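Table Rack Card: colored water sorting and pouring, the Usstead set

README, last touched Dec 26, 2025
Kept by Arnel Marquez

Overview

Welcome, and thank you for reading this before opening the folders. The Usstead set is a collection of picture records from one long white table, laid out like a small chemistry corner: clear racks with round holes, test tubes of colored liquid, a glass beaker with a spout, and paper cups with a blue band. The task is as plain as it sounds. A tube comes out of its rack, its contents go into the beaker, and the tube goes somewhere sensible afterward. I have grown very fond of this table over the months, so please forgive me if I go on a bit.

The props

The liquids are water and food coloring - I mix them myself, in a kitchen pitcher, and they vary from batch to batch more than I would like. What I call "blue" leans toward cyan when it is fresh. "Red" in the labels covers everything from a proper red to a tomato soup orange, and "yellow" takes in the pale greenish shade as well. If your work depends on exact color, please make your own color names from the pictures and leave mine alone.

The beaker is the only piece of glass I would be sad to lose. It stands near the middle of the table in the usual layout, with a rack on either side of it. An episode that begins with a clean beaker is tagged beaker_empty, and you will find those in the folder called Adness. 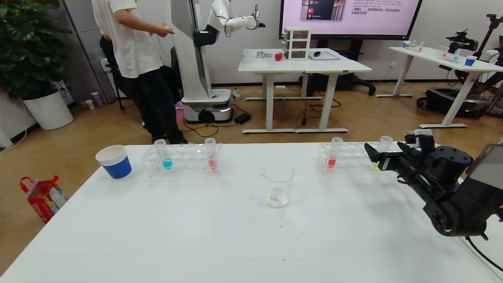 Gerardo Samonte wrote back that he would have split the yellow-green tubes from the true yellows from the very first day, as his students kept arguing over them, and that he wished the tag list said which shade had been poured.

I think that is fair. The next release will carry a shade field with free text in it, filled in by whoever mixed the batch. For the older episodes I can only go by my kitchen notes, and those are (I am sorry to say) stained in several places.

What the folders hold

Adness: 600 episodes. The starting layout and everything up to the first pour.
Tan: 500 episodes. Liquid already in the beaker at the start.
Laritz: 80 episodes. Odd layouts, such as a cup moved to the far end, a rack with a single tube, or a rack turned the other way around.

Each episode has a short text note beside it, written in everyday words. "Yellow tube poured, rack put straight" is a typical one. I asked everybody to write the way they would leave a note on a refrigerator door, and on the whole they did.

Labels you will meet

beaker_empty - nothing in the beaker that the person labeling could see.
beaker_low - a shallow layer at the bottom.
rack_left and rack_right - named from the side of the table where the tubes are handled, with the wall display at the far side of the room.
cup_left and cup_right - the paper cups, when there is one at that end.
specks - small marks on the tabletop.

The last one deserves a word. I used to wipe the table down so thoroughly between episodes that it looked like a showroom, and then a friend who tried the set at home found that every crumb on her own counter confused things.

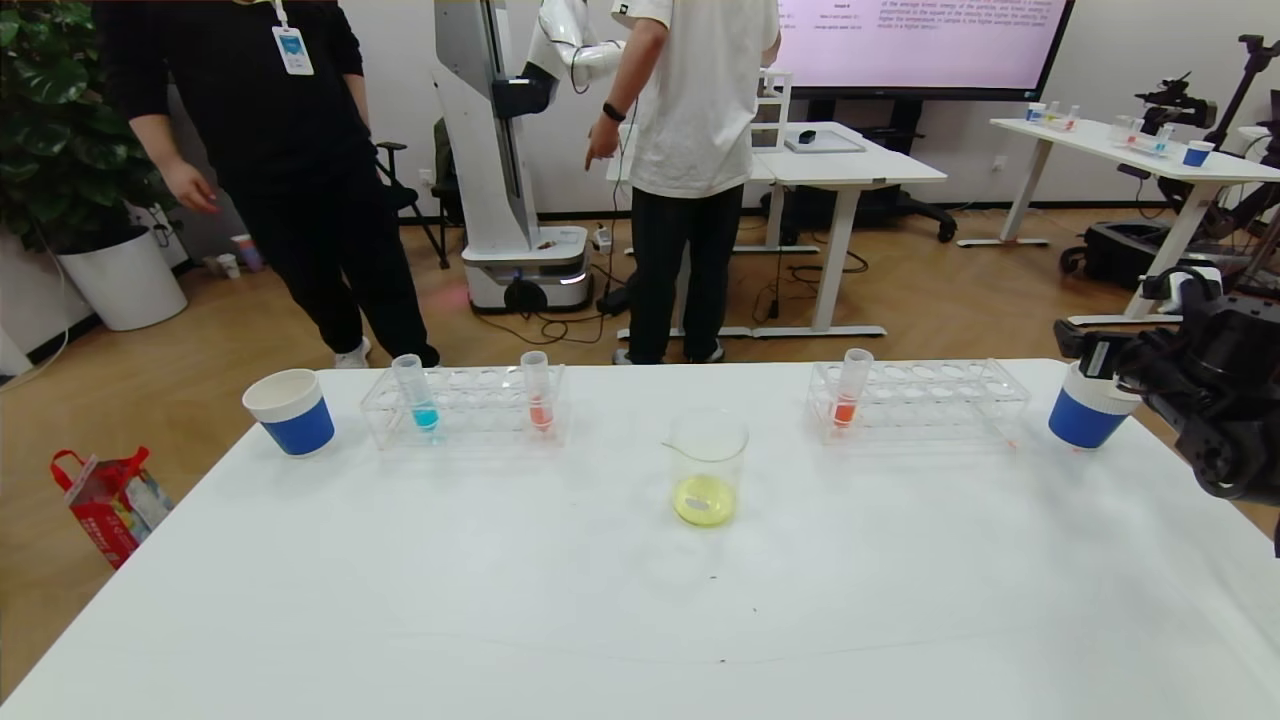
So now the top gets a quick wipe at the start of a session and is then left to live its life. Small dark specks stay where they are, and so do drips, unless a drip is big enough to run toward a rack. The specks tag is a yes or no, with no attempt at saying what a speck is made of.

Known trouble spots

Clear things on a white table are hard to label, and I would rather admit it here than have you find out late. The racks are see-through, the beaker is see-through, and a tube standing behind either one can be very easy to miss. In 19 episodes the two of us who labeled could not agree on what was in a rack, and those carry the tag unsure. Please keep them out of any scoring.

People and other furniture turn up past the table, too. The labels cover the tabletop only, so the desks, the apple and the chairs have none.

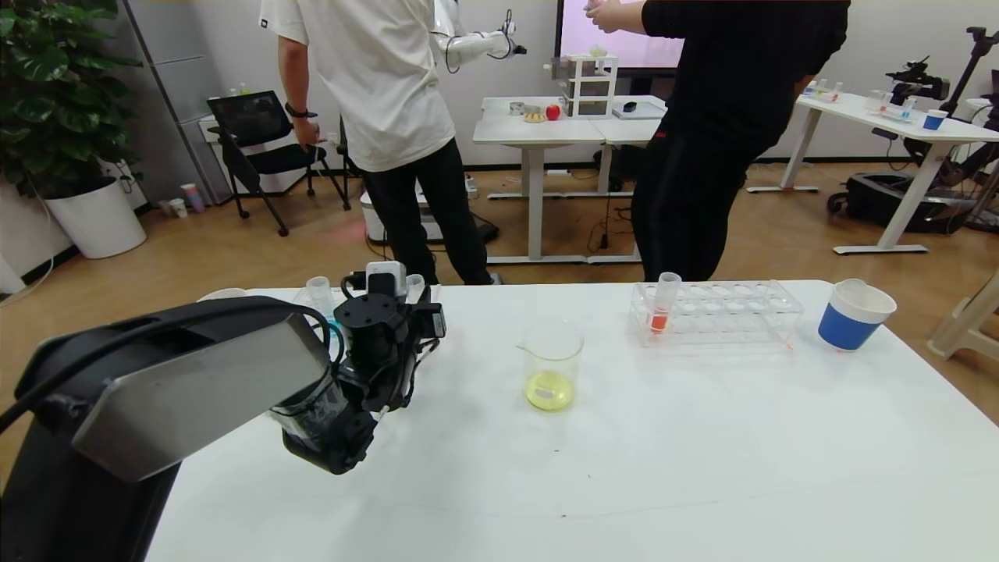
Using and sharing

You are welcome to use the set for teaching and study, and to pass it along with this README kept beside it. If you fix a label, send me the episode name and the new wording, and I will fold it in at the next tidy-up, most likely in February. Questions about the food coloring are welcome as well - I have opinions on brands and am happy to share them by mail.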